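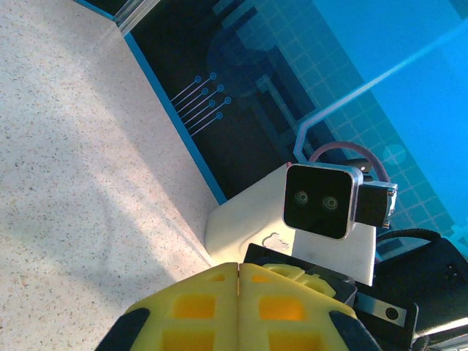 Skumberg will open a new repair and recycling centre for small household electronics on 20 September 2018, giving residents a permanent place to bring radios, kettles, phones and laptops that no longer work. The centre is run by Hakim, a local social enterprise, and occupies the former post office on the main street. Inside, a speckled white counter sits in front of a dark navy panel printed with light-blue circuit traces, and the same colours will be used on the centre's signs and collection bins.

Residents may bring in up to six items per visit. Staff will look at each item and give a written quote before any work is done. Items that can't be repaired will be taken apart, and the metals, plastics and batteries sent to licensed processors. There is no charge for drop-off.

The centre follows a trial that began in March, when Hakim took in 125 items over two weekends and returned 60 of them to their owners in working order. The most common faults were worn power cords and dead batteries.

"People kept asking us when the next weekend would be," said Yara Rawashdeh, manager of the centre. "Many of them had a drawer full of old phones at home and didn't want to put them in the garbage."

Parts for the repair service will be supplied by Kostard, which has agreed to sell chargers, fuses and replacement batteries to the centre at wholesale prices for two years.

"We already stock most of what they need, and their orders can go out with our regular deliveries," said Wim Brouwer, regional sales manager at Kostard.

The centre will be open Tuesday to Saturday, 10 a.m. to 5 p.m. Large appliances, televisions and light bulbs are not accepted and should still go to the municipal depot. Parking is available behind the building.

Media contact: Nisha Pandey, Communications, Hakim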